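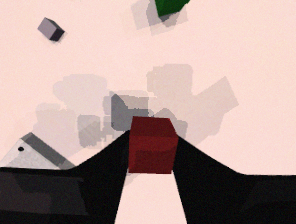 The planner had been lying to me since lunch, and I was starting to take it personally.

I should say I like the planner. I wrote about half of it. Naledi Mokoena wrote the other half, the half that works, and then she moved upstairs to Cletance and left me with a repo and a sticky note that said "sorry about the shadows." I figured that was poetry. It was a bug report.

So this was 05/01/2023, and I was on trial 158 of the shadow set, watching the gripper come down on the red block in the simulator. Black fingers, pink table, gray block off by itself in the upper left minding its business. The fingers came in on both sides, nice and even. The log said:

grasp candidate rejected: obstacle

What obstacle? I scrolled back. Between the red block and everything else there was nothing but shadows, a whole pile of them, overlapping, with those jaggedy edges the renderer makes when you ask it for more lights than it wants to give you. The perception node had looked at the darkest one, the slate-colored one right behind the block, and decided it was a thing. It had given the thing a height. It had given the thing a name, too, object_4, and when I opened the tracker it turned out to have been carrying object_4 along from trial to trial like a kid with an imaginary friend.

I called Naledi.

"Does it have a mass?" she said. She didn't even say hello.

"Hang on." I looked. "It has a mass."

"Huh. When I left it only had a height."

I could hear her eating something. I asked whether I should be worried and she said that depended on whether Kgomotso had seen it, and right then Kgomotso Shezi rolled her chair over from the Rodon side of the room, because she can hear her own name through a wall.

"Show me," she said.

I put the estimate up over the camera view. She leaned in until her nose was almost on the monitor. She's our controls person and she doesn't trust anything with a confidence score on it.

"Turn off the lights," she said.

I reached for the wall switch.

"In the sim."

Right. I dropped it to a single light and reran the same pose. The pile of shadows went away, and object_4 stayed exactly where it was. Same height, same mass, sitting on bare pink table. The planner swung politely around it on the way in.

"Well, that's rude," said Naledi on the phone.

We spent 60 minutes on it, the three of us. Kgomotso wanted to wipe the tracker and go home. Naledi wanted me to save the state first, all of it, and I did, and I'm still not sure who that was for. It was a stale prior, of course. Somebody had set the decay to zero back in August – me, the commit says me – and so anything the tracker ever believed in, it went on believing in, a little harder each time.

I set the decay to something sensible. I reran it. The fingers came down around the red block and the log didn't complain.

"Is it gone?" Naledi asked.

"It's fading," I said. The number was going down while I watched, slow, the way I'd told it to. Kgomotso had her coat on already but she stood there and watched it too.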